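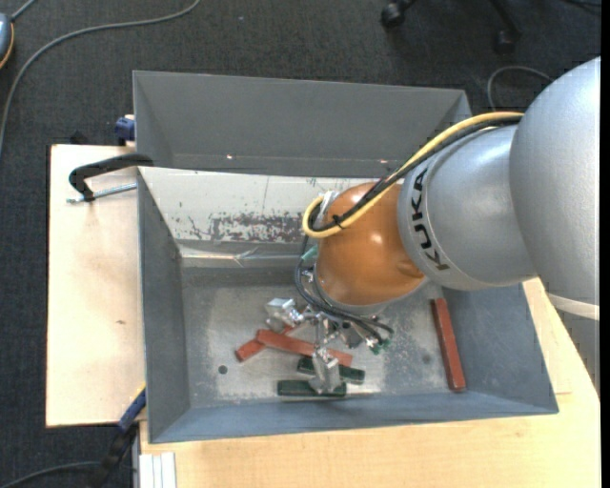 Teaching by demonstration

Teaching by demonstration (also called programming by demonstration, or learning from demonstration) is a way of giving a robot a task by having a person perform it through the robot. The person either moves the arm directly by hand or steers it from a distance with a control device. The positions of the joints, the state of the gripper and, in most setups, camera pictures are recorded along the way. The recording is then replayed, adjusted or used to train a control program.

The method is used where a task is easy to show but hard to write down as a list of coordinates. Picking parts out of a bin is a common case. Bars that lie across one another can be approached from many sides, and a person will usually choose a grip at a glance that would take a long set of rules to describe.

Contents
1 Hand guiding
2 Remote control
3 Recording
4 Bin picking
5 Limits
6 See also

Hand guiding

In hand guiding, or kinesthetic teaching, the operator takes hold of the arm and pushes it through the motion. The arm must be able to sense outside forces, or be light enough to be moved with its motors holding only its own weight. Many arms built for this have a torque sensor in each joint.

Hand guiding needs little training. The operator feels contact directly, so motions such as sliding a part along a wall or pressing it into a slot come across well. The main drawback is that the operator's hands and body may show up in the camera pictures. On larger arms the work is also tiring, and small movements at the fingertips are hard to make when the only good handhold is farther up the wrist.

Remote control

In remote control, or teleoperation, the operator does not touch the arm. Input devices include joysticks, six-axis mice, handheld trackers and leader arms, which are smaller copies of the working arm that it follows joint by joint. The camera view stays clear of the operator, and the robot moves during teaching exactly as it will later.

Delay and the loss of touch are the usual complaints. Some devices push back against the hand when the gripper meets resistance. Others show force on a screen, which operators tend to ignore once they are busy. Svitlana Symonenko's guide for new operators at the Brelleck workshop recommends slowing the arm near the bin floor and keeping the gripper still for a moment before closing it — a pause that also makes the recording easier to divide into steps.

Recording

A single run is usually called a demonstration or an episode. It begins with the arm in a known pose and ends when the part has been set down or the attempt is dropped. Failed attempts are kept by some groups and thrown out by others. Those who keep them mark the point of failure so that it is not copied.

One set described by Oduor Makokha and King-fai Chuang, known as Istine, holds 530 episodes of bar picking. Of these, 386 were made by remote control and the rest by hand guiding. Nine operators took part. The authors reported that differences between operators mattered more than differences between the two methods, mainly in the angle at which the gripper came down.

Bin picking

Metal bins bring problems of their own. Shiny or scratched surfaces confuse depth cameras, and sloping walls limit how far the wrist can tilt. Long parts near a wall often have to be nudged toward the middle before they can be gripped, and this step is easily shown by hand. Hoses and cables on the outside of the arm need enough slack for the wrist to turn, and are commonly tied down so they do not catch on the rim.

The bin is normally clamped in place. If it shifts between episodes, recorded positions no longer match.

Limits

A robot taught this way may do poorly with layouts that were never shown. Adding more episodes helps only if the starting layouts vary.

See also

Bin picking
Force control
Leader arm
Teach pendant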